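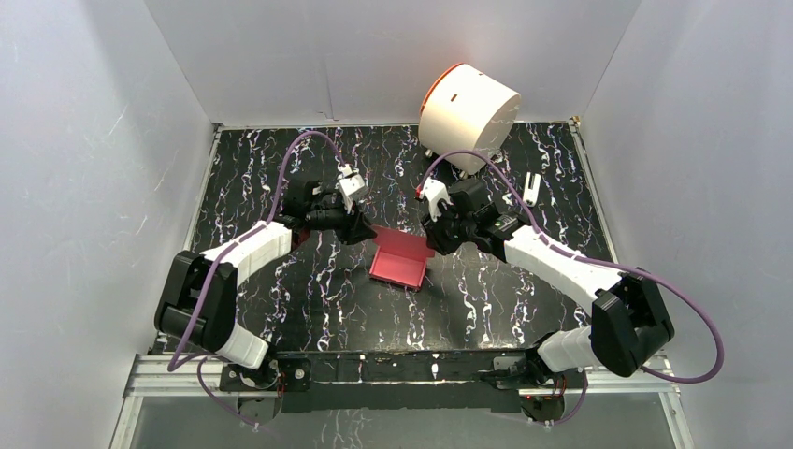

## 4. Premier essai à deux bras : la boîte

À ce stade, les bases sont vissées et l'atelier Skosusel a retrouvé sa clé de 10. Si ce n'est pas le cas, retournez à la section 3 et soyez poli avec Ryota Ishida, qui l'a rédigée.

1. Coupez l'alimentation. Vérifiez que chaque câble violet garde assez de mou pour suivre le poignet jusqu'en bout de course.
2. Posez la boîte ouverte et vide entre les deux bras, à portée des deux pinces. Légèrement de travers convient très bien : vous ne la poserez jamais droite deux fois de suite.
3. Remettez sous tension, bras gauche d'abord, puis ouvrez le flux de la caméra de poignet.
4. Descendez la pince jusqu'à voir à la fois le fond et les deux doigts.
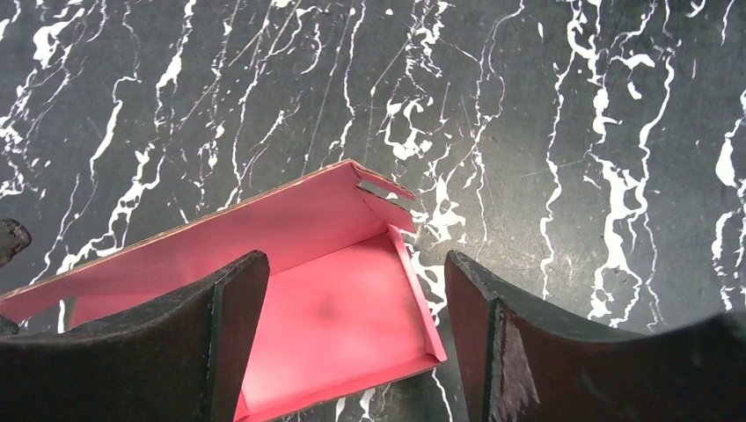

*Fig. 4-2 — Vue au poignet : le fond de la boîte entre les doigts de la pince.*

> **Attention.** Le carton ne se plaint pas avant de plier. Limitez la fermeture à 200 g pour les premiers essais — Kimie Hayashi tient à disposition une collection de couvercles qui plaident dans ce sens.

5. Amenez le second bras à vitesse réduite. Les deux poignets vont se retrouver très près l'un de l'autre, et le logiciel Dodent ne s'en émeut pas toujours. 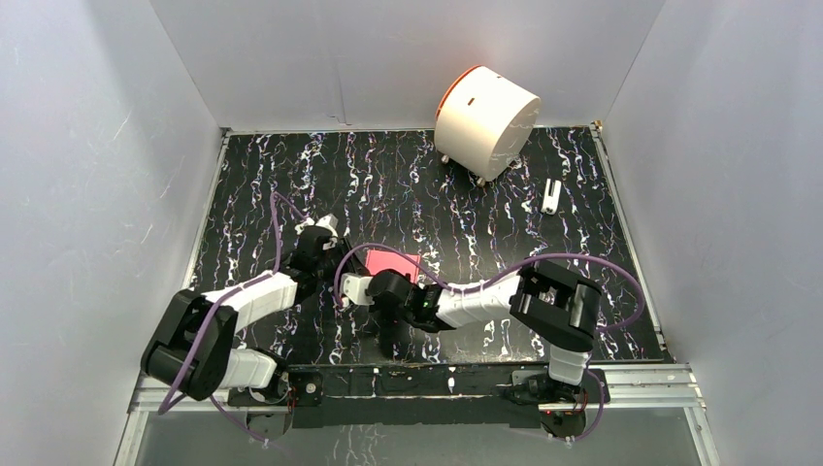

6. Gardez la main sur l'arrêt d'urgence tant que les pinces travaillent côte à côte. La main, pas le regard.
7. Si un câble se tend, arrêtez, reculez le bras en manuel et reprenez à l'étape 1.

**Note.** Les veines du plateau façon marbre sont du plus bel effet et perturbent parfois la détection des bords. Passez le seuil de contraste à 2 dans `vision.cfg`. Victor Mushi préfère une autre valeur ; la sienne est dans la branche `december`, à vos risques.

L'enregistrement des trajectoires est traité en section 5.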